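Search this site Type and hit enter

Filed under: Home & Table / Opinions

In Praise of the Curved Table
by Hortensia Rivadeneira

I love a table with a rounded edge, and I'll argue for one with anybody! A straight edge tells you where to sit. A curve lets one more person squeeze in (my cousins always do), and your hip forgives you when you cut the corner too fast.

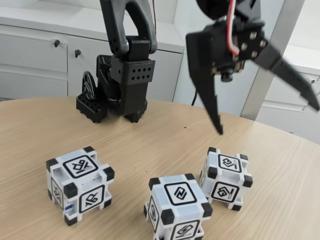
Pale wood makes it even better. Dark tops look grand for a week and then you're forever wiping them. On a light oak color, with that fine beige and tan grain, a tiny speck hardly bothers me, and white cubes with black corners look crisp sitting on it. Go and try one before you buy another rectangle.

We use cookies to remember your preferences. Accept | Settings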